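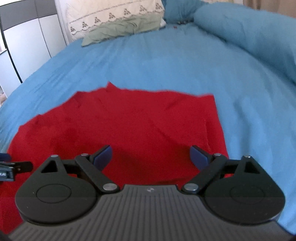
Bedroom and Linen Inspection — Checklist with Comments
Poratico Guest House, upper floor
Inspected by: Younes Belkadi
Reviewed by: Gyu-bin Song
Date: 2020-08-30
Form revision: 7

Marking: OK = acceptable. C = comment, correct at next linen change. F = fail, correct before the room is let. N/A = does not apply.

Section 1. Access and floor

1.1 Door opens fully, nothing stored behind it — OK
1.2 Floor clear between door and bed — OK
1.3 Rug edges flat, underlay in place — C
Comment: Underlay has crept toward the window and the front edge of the rug is unsupported for a hand's width. Reposition and trim. Do not tape the edge to the floorboards; the adhesive residue from last year is still visible in room 11.
1.4 Cords routed along wall — OK
1.5 Night route from bed to door lit by switch within reach of the pillow — OK

Section 2. Bed frame and mattress

2.1 Frame bolts tight — C
Comment: Foot end, window side, took half a turn. Recheck in September.
2.2 Slats seated, none cracked — OK
2.3 Mattress label attached and legible — OK
2.4 Mattress seams and piping checked for insects, all four sides — OK
2.5 Mattress protector fitted, corners under — OK
2.6 Headboard fixed to wall — OK
Comment: Wall anchors replaced by Roltari under the spring work order. No movement when pushed by hand.

Section 3. Duvets, covers and cloths

3.1 Duvet spread to full width before inspection — C
Comment: The blue duvet had soft wrinkles over most of its surface and a raised mound along one side where the fabric was rolled or bunched. A bunched section hides stains and small objects. Open it out and run a flat hand over the whole area before marking 3.2.
3.2 Duvet surface free of marks — C
Comment: A few faint dark streaks on the blue fabric. Cause not established. Check again under the ceiling light with the duvet pulled flat. If the streaks remain, launder once and reinspect; if they remain after that, withdraw the item.
3.3 Seams and closures intact — OK
3.4 Loose cloths laid flat, edges straight — C
Comment: Red cloth on the bed was spread flat but slightly wrinkled. Upper edge irregular, with small peaks and folds, and shallow diagonal creases across it. Acceptable for inspection purposes, not for presentation. Press and refold.
3.5 Colors separated for laundry — C
Comment: Red and blue items are not to share a bag. The Zokmont contract requires strong colors to be bagged singly and tagged, and the contractor will not accept a claim for dye transfer on mixed loads. This applies to small cloths as well as bedding. Bag tags are in the linen closet, second shelf.
3.6 Pillows and pillow protectors — OK
3.7 Spare blanket sealed and dated — F
Comment: Bag open at one end, no date. Rewash, reseal, date. Samir has the sealing clips.

Section 4. Heat and ignition sources

4.1 Bedding clear of heater by the posted distance — OK
4.2 Bedside lamp shade clear of textiles — OK
Comment: Bulb is within the rating printed on the fitting. Keep cloths off the shade, including for dimming. This has been found twice in other rooms.
4.3 No charger or power strip on or under the bed — OK
4.4 Smoke alarm tested by button — OK
4.5 Evacuation plan posted on inside of door — C
Comment: Plan shows the old stair door. Replace with the current drawing.

Section 5. Windows and ventilation

5.1 Window opens and latches — OK
5.2 Opening restrictor fitted — OK
5.3 Blind cord secured at wall cleat — F
Comment: Cleat is present but the cord was hanging free in a loop. Wind it on and confirm that housekeeping has been shown how. The loop is within reach of a child standing on the bed.
5.4 No mold at sill or reveal — OK

Section 6. Result

Items failed: 3.7, 5.3
Score: 93 out of a possible 100, using the deductions on the reverse of the form.
Room may be let once both failed items are signed off. Comment items carry over to the next linen change.

Reviewer's note (G. Song): Agreed on both failures. On 3.2, please write the streaks up on the textile sheet with the position on the duvet — "a few faint streaks" is not enough for the laundry to work from. On 3.4, I would leave the mark as it stands. On 2.1, use the hex key from the kit and not the adjustable wrench, the bolt heads are starting to round.

Copies: office binder, linen closet door.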